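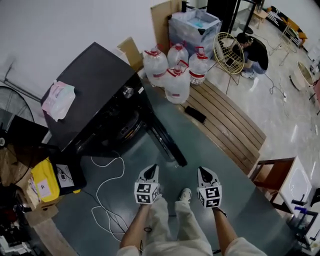 Drisel Adds Utility Corner Planning to Its Home Storage Service

Drisel, the home storage planning firm, will extend its service to laundry and utility corners from November. The extension covers homes where a front-loading washer stands in a shared living area and competes for floor space with drinking water, cardboard and small appliances.

The service was developed during a pilot named Nikamlow, carried out in 29 apartments. Each plan starts with a floor sketch and a list of the items kept within reach of the washer. Planners then mark the arc of the porthole door and keep that area clear of boxes, stools and cables.

"The door needs its full swing, and so does the person loading it," said Torquil Chisholm, head of planning at Drisel. "We draw that first. Storage goes into whatever is left."

Large water jugs are placed on the floor against a wall – never on top of the machine – with the handles facing out. Flattened cardboard is stored upright behind them. Clear bins are preferred for small items. Power strips are mounted off the floor where the lease allows it, and cables are routed along the baseboard.

Mats receive a separate entry in the plan. Krešimir Pavlović, who wrote the technical guide, recommends a flat mat that ends short of the washer's feet.

The guide is 5 pages long and will be supplied with every plan. Drisel has printed 2,000 copies for the first season. Shelving and bins are not included in the fee and may be bought from any supplier.

Bookings open on Monday through the Drisel office on Mekonnen Street.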